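Housekeeping Task Recorder (hand-held gripper), Pronbridge residential services
Posted May 16, 2024
Reports to: Lenka Holub, shift planning
Positions open: 7
Contract: hourly, fixed term, renewable in July

Lulari provides room cleaning and tidying for furnished apartments. Part of the clearing work is being moved to mobile arms, starting with small litter on beds and low tables. The arms are trained on recordings made by people doing the same work with hand-held grippers. We are hiring for that recording work. Current room staff have priority and keep their present grade.

Duties
Pick up loose items from bedding, one item per grasp, and place them in the bin or tray named on the task sheet.
Separate wrappers, boxes, cans and bags from things that stay in the room, such as toys and cables.
Repeat a pick when the grasp slips. Do not finish it with your fingers.
Log each set before starting the next. The project target is 1,388 accepted sets.

Soft surfaces are the main difficulty. A patterned quilt hides small items, and a crumpled wrapper gives the pads very little to close on. Expect beds in this condition:
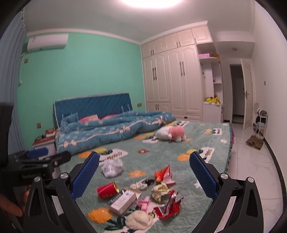

Oldřich Rusnák wrote under the internal notice that a bed like this is cleared by hand in less time than it takes to log it, and asked whether the hours will come out of the room quota. They will not. Recording shifts are planned separately, and no room count applies to them.

Changes to the job
Once the arms are in service, room staff will check cleared surfaces, handle anything the arm has left, and make the beds. Bed making is not part of the automation plan. Schedules for the Skotivbridge building will be revised first; the draft is available from Joon-young Maeng.

Requirements
Room cleaning experience, any employer.
Able to work standing and bending with a tool in the hand. Breaks are 15 minutes and paid.
Basic written English for the log.
No technical background needed.

To apply, send your name, current site and available hours to Kamil Kratochvíl at the Pronbridge office. Applicants will be asked to do a short paid trial.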